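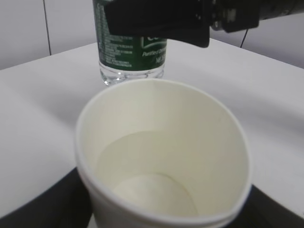

Figure 4-1. Wrist view with the cup nearest and the bottle behind it.

4. Recording pouring examples

This section covers recording examples for the pouring task with the Plurkis recorder and an arm fitted with the Ollby gripper. It assumes that the arm is calibrated and that the wrist camera shows a live view in the recorder window. If it does not, go back to section 3.

An example is one complete attempt, from the arm at rest to the arm at rest. Each example is saved as its own file. The training job reads these files as they are, so a mistake left in a file is learned along with everything else.

4.1 Before you start

1. Wipe the tabletop dry. Check under the cup as well as around it.

2. Set out one paper cup with its open end up. Use a new cup when the rim has been dented or the bottom has gone soft.

3. Fill the pouring container with plain water to the level given on the task card. Do not use colored or carbonated drinks.

4. Take the cap off before the container goes anywhere near the gripper.

5. Place the container behind the cup as seen from the wrist camera. The opening of the cup must be in view and the container must be within reach of the fingers.

6. Look at the live view and check that the cup opening shows as a full oval. The near part of the rim may touch the bottom of the view. The far part must be clear.

7. Fix the room lights at one setting and leave them there for the whole batch.

Caution: Keep power strips and open connectors off the tabletop. Route cables behind it.

Note: A label with small print does not need to be removed or covered. Do not turn the container between examples to keep the label facing one way. Put it down as it comes.

4.2 Recording one example

1. In Plurkis, open the Bimusmont project and choose Pour to Cup from the task list.

2. Check the example number at the top of the window. If it has not moved up from the last one, the last one was not saved.

3. Press Record and wait 2 seconds with the arm still. The training job uses this still part to find the start.

4. Guide the arm to the container. Close the gripper slowly, until the container no longer shifts between the fingers, and then stop. Closing further can crush a thin plastic bottle and push water out of the neck.

5. Lift straight up until the base clears the rim of the cup.

6. Bring the container over to the cup and stop short of the opening. Look at the wrist view before you begin to tilt.

Both the inside of the cup and the lower part of the container should be visible at this point. If the fingers hide the cup, back off and come in again from a slightly different angle. You can do this without stopping the recording, and a corrected approach is still a good example.
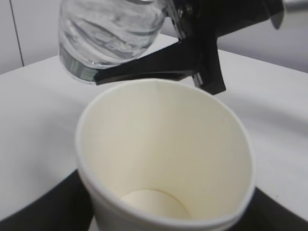 7. Tilt the container in one smooth movement. Go slowly at first, and hold the angle once water starts to run.

8. Return the container to upright before moving it away from the cup. Drips on the table count as a spill.

9. Set the container down, open the gripper, and move the arm back to rest.

10. Wait 2 seconds and press Stop.

11. Choose Good, Spill, or Discard. Use Discard only for a fault in the equipment or for a hand that entered the view. A spill is kept and marked Spill.

Caution: Do not reach for a falling container while the arm is powered. Press the stop button and let it fall.

4.3 Between examples

Empty the cup and shake it out. Refill the container when the level drops below the lower line on the task card. Move the cup a little each time, and move the container separately from it. The change should be one you can see in the wrist view. Small shifts are enough, and large ones tend to put the cup out of reach.

Record in batches of 30. At the end of a batch, take a break and let the next operator take over if there is one. Tired operators pour faster, and it shows in the files.

4.4 Checking a batch

1. Open the batch list and play the first and last examples at normal speed.

2. Look for dropped images. Plurkis marks these in red on the timeline.

3. Confirm that every example has a result next to it. Files with no result are skipped during upload.

4. Enter your name and any remarks, then press Upload.

The Bimusmont pouring set stood at 2916 examples at the July release, of which 191 are marked Spill. Please keep marking spills the same way so that the two groups stay comparable.

Questions about the task card go to Siham Matar. Upload errors and missing files go to Zoia Hutsuliak. Include the batch number, and leave the files on the recording computer until you hear back.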